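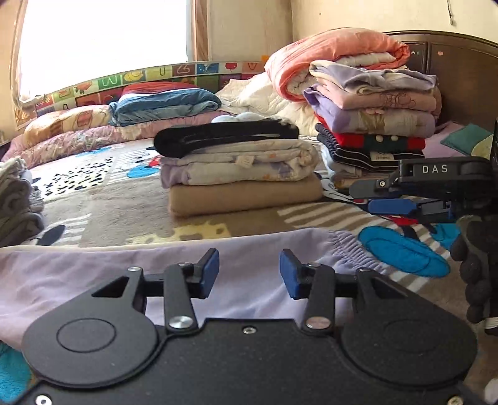
Cellus Support Circle - minutes of the June meeting

Veronika Somogyi opened the meeting at 7 and thanked everyone for coming out in such heavy rain, and Marisa Russo for the lemon cake, which had mostly gone by the time we got to the first item. Apologies were received from Barnabás Rácz, who is at his daughter's graduation. We all send our love!

Minutes of the last meeting. Agreed, with one correction: the scalp care talk was given by Leire Herrero and Magdolna Dobos together, and we are sorry to have left Magdolna out.

Supplements. There was a long and good-natured talk about biotin. Several members have been taking it for their nails and hair and wanted to know if they should carry on. Leire reminded us that biotin can throw off certain blood tests, thyroid ones included, and that anybody having blood drawn should tell the doctor or nurse what they take - vitamins too. Marisa said she had never once thought to mention hers. It was agreed that the group will not recommend any brand, however nicely we are asked, and Veronika will write back to Olter to decline the free samples.

Wig and scarf library. Magdolna reported that 9 pieces are out on loan and two have come back needing a wash. She would dearly like people to return the stands along with the wigs. Kalniņš, the salon on Villon Street, has kindly offered to trim and fit for our members on the first morning of each month, and Magdolna will keep the list of names.

Money. We have nearly $1,000 in the account after the spring bake sale, more than any of us expected. Marisa suggested putting part of it toward a visit from a dermatologist in the fall. Everyone liked the idea, though there was some back and forth over whether to charge at the door. Left open until Barnabás is back.

Any other business. Leire asked if the chairs could go in a circle again next time, as the rows felt a bit like school. Agreed.

Actions
Veronika - letter to Olter
Magdolna - salon list, reminder about stands
Marisa - ask two clinics about a speaker and their fees

The meeting closed at 9.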